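Print this thread | E-mail to a friend
14 replies | 3 shares

Transshipment at Plurkholm — is the new feeder berth worth it?

harborlight_ed
2 June 2020

Hello all, and I hope everyone is keeping well. I've been chewing on this one for a while and my wife is tired of hearing it, so you get it now. As most of you know, the port authority at Plurkholm wants to dredge the inner basin and add a dedicated berth for feeder ships, the smaller ones that carry boxes from the big hub out to places like Jemulach. The paper they put out says the berth would handle 52 calls in its first year, which comes to one a week, and they seem very proud of that.

I'm not against it! I grew up watching those ships come in and I'd be glad to see more of them. But one call a week doesn't sound like much to me for a basin that has to be dredged and then kept dredged. The silt there comes back every winter. Anybody who was around for the grounding in December will remember how long that tug sat in the mud.

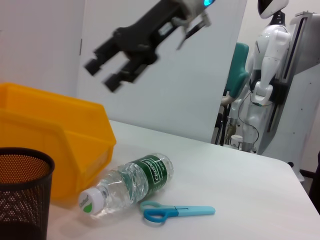

White table with the yellow bin and the black mesh holder.

So my question to those of you who have worked in the trade is whether a small port can make a living on feeder traffic alone, or whether we'd be building something pretty for the Skovon line to use until it finds a cheaper place to tie up.

Ed

3 likes

tallyclerk
Good question, Ed, and nicely put. I did cargo planning for a good many years and I'd say it depends almost entirely on who signs a contract before the first bucket of mud comes up. The average feeder ship on that run carries 1,759 boxes when full, but she won't drop anything like that here. She might land a few dozen and pick up mostly empties. Fees on empties are small. If Skovon signs for a guaranteed minimum I'd feel a good deal better, and if they only send a friendly letter, well, I have a drawer full of friendly letters.

baltic_bess
I think you're both being a bit gloomy, if you don't mind my saying so. A berth brings other things with it — bunkering, repairs, a crane that can be used for timber on the quiet days, a reason for the rail people to fix the spur. When Kaijage opened its feeder berth everyone said the same, that it was one ship a week and a lot of mud, and now they have two lines calling and the old cold store is full again. My cousin moved back there for the work. You have to start someplace.

tallyclerk
Bess, I'm fond of Kaijage too, but it sits right on the approach channel. A ship calling there hardly has to turn her head. To get in here she leaves the lane and runs 28 miles up the sound with a pilot aboard, then does it all over again going out. That's fuel and pilotage both ways, and the owner pays it whether she drops ten boxes or two hundred. I don't say it can't work, only that the two places shouldn't be compared as if the map didn't matter.

baltic_bess
Fair enough about the pilotage, but the authority has said it will cut pilot dues for regular callers. It's in the back of the paper, past the tide tables. I'll grant you they don't say by how much or for how long, and I'd like to see that in writing as much as anyone.

harborlight_ed
Thank you both, I missed the bit about the dues completely. I went back and read it over coffee this morning and it does say "for an introductory period," which could mean anything. I also noticed the dredging cost is only worked out for the first dig. Nothing for upkeep that I could find, and I read it twice with my good glasses on.

One more thing that bothers me is the fishing boats. There are seven of them still working out of the inner basin, and the drawing has their quay painted over as container stacking. I'm told they'll be moved to the outer wall, where you can hardly lie in a southwesterly without breaking something.
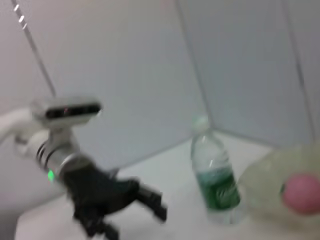 Kiprono Simiyu
The outer wall would be fine for the boats if the authority finished the breakwater first, and that is the order I would do it in. Build the breakwater, move the boats, then dredge. The paper has it the other way around, so the boats would spend at least one winter out there with no shelter. I would support the berth gladly if they turned those two steps around, and I have written to them saying so.

tallyclerk
Now that I can agree with, Kiprono. It would push the opening back, and Skovon may not care to wait, but a line that won't wait one winter isn't going to stay ten years.

baltic_bess
I don't agree with that last part at all! Shipping lines plan their rotations well ahead and if there's no berth they simply put another port in the slot. It isn't disloyalty, it's a timetable. But I'm with Kiprono on the boats, and I'll send a letter too. Does anyone have the right address? The one on the front of the paper bounced back.

harborlight_ed
Bess, try the harbor office and mark it for the planning desk, they've always answered mine in the end. I'll put my own letter up here once I've got it down to a single page.

2 likes | 14 replies | Print this thread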